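Open Day at the Flolladdale Automation Laboratory: Photo Gallery

The Flolladdale Automation Laboratory opened its doors to visitors in December for its winter open day. Guests included students from area high schools, families, members of local industry and staff from partner institutions. The program consisted of a welcome in the main lecture room, guided tours of the workshops and a demonstration at the two-arm workstation on the ground floor.

The laboratory wishes to thank all who attended. A selection from the day is presented on this page. Staff members who need a copy for a report or newsletter may request one from the communications office.

Handling small parts with two arms

The demonstration was led by Kaede Chiba, head of the manipulation group, with Ferhat Soylu at the operator's desk. Ms. Chiba spoke on why small, light parts of differing shapes remain a demanding subject for automatic handling, and on what the group hopes to learn from work with simple construction toys.
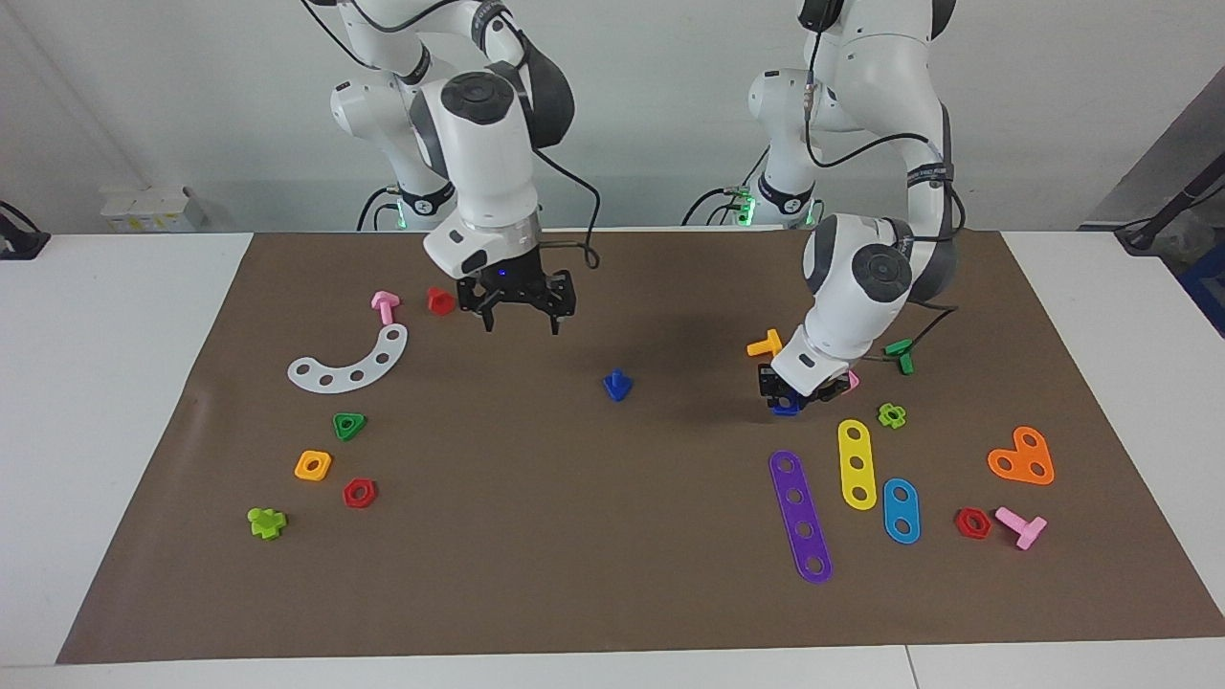
FLOLLADDALE, December

The left arm of the workstation holds a small blue piece close to the mat, while the gripper of the right arm is open above the other side. Nuts, pegs and flat strips from a toy construction set are laid out across the work surface.

The parts differ in outline as well as in color. Among them are two red hexagonal nuts, an orange heart-shaped plate and a purple strip with five holes. Ms. Chiba drew the attention of visitors to the nuts, which lie flat and offer a gripper very little height to close on. Pegs present a separate question, as the direction in which a peg is lying determines how it should be approached.

The session was given 3 times during the afternoon in order to keep each group to a comfortable size. A total of 39 visitors attended. Questions were taken after each session, and several guests asked how the movements of the two arms are kept from interfering with one another. Mr. Soylu explained that each arm is assigned its own area of the table by default, and that entry into the shared area in the middle is granted to one arm at a time.

Younger visitors were invited to handle a second set of the same kind of parts at a side table in the hallway. Hernán Ñahui of the education office supervised this activity and has asked that the laboratory's thanks be passed on to the teachers who accompanied their classes.

Remarks and acknowledgments

In his closing remarks, laboratory director Tsutomu Iwasaki noted that the open day has become a regular part of the laboratory's calendar and that attendance by local schools has grown. He expressed his appreciation to Kaiwen Yuan, who coordinated the program and the tour schedule.

The next open day will be held in 6 months. Registration will be announced on the laboratory's events page. Schools wishing to reserve places for a class are asked to write to the education office in advance, stating the number of students and any access needs.

Visitors who left items in the coat room may collect them from the front desk during regular office hours.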